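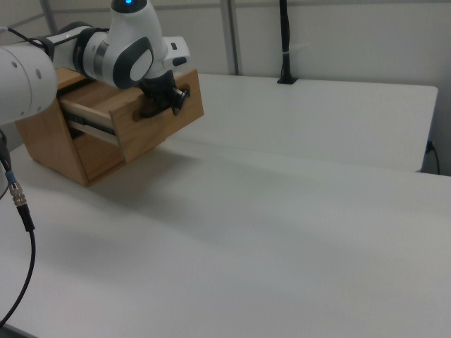
A robot arm grips the handle of a small wooden drawer cabinet during work for the Nelusberg student robotics project.

Student robotics team to show household tasks at Nelusberg open evening

NELUSBERG, November – Students at Nelusberg Technical College will present the results of their first robot arm project at an open evening this month. Visitors will be able to see the arm open and close a drawer, and talk to the students who wrote the programs behind it.

The project, called Skenari, is part of the second-year automation course. It has 22 students, who work in small teams and share one arm. Each team is given the same set of household tasks and has to plan, program and test its own way of doing them.

Opening a drawer was chosen as the first task. The gripper has to line up with the handle, close on it and pull in a straight line. If the path drifts to one side, the drawer can jam on its slide or the whole cabinet can move on the table. Teams begin with the cabinet in a marked position and later repeat the task with it turned to a new angle.

"Most of them had programmed an arm to pick up a block before," said course leader Raelene Mudgway. "A drawer is different because it only wants to move one way. They spent the first two sessions finding that out, and the reports they wrote about it were the best we had all term."

The course runs for 18 weeks. Students keep a written log of every test, including the failed ones, and the logs count towards the final mark. Teams also swap programs halfway through and have to get another team's work running from the notes alone.

Student Manaia Kingi, whose team worked on the pulling movement, said that slowing the arm down had made the biggest difference.

"We wanted it to be quick, so our first version was quick and it kept slipping off the handle," Kingi said. "We cut the speed and changed where the fingers close. After that we could work on the return movement, which we had hardly looked at."

Fellow student Onni Tikkanen wrote the routine that checks the arm's position before each run. His routine is now used by every team on the course.

The arm was bought with support from Duangkaew, a local engineering firm that also takes students on work placements. Darcy Hollis, training manager at Duangkaew, will attend the open evening and present a certificate to the team with the clearest test log.

"We read the logs when students apply to us," said Hollis. "I would like to see what somebody did on the day it went wrong, and what they tried next."

Next term the teams will move on to placing objects inside the drawer and closing it again. The college also plans to enter a team of eight in the Zodetti student robotics competition, with Lautaro Arancibia as team coach.

The open evening starts at 6 pm in the automation workshop. Entry is free and there is no need to book. Demonstrations will run throughout the evening – children are welcome but must stay with an adult in the workshop.

Press contact: Raelene Mudgway, Automation Department, Nelusberg Technical College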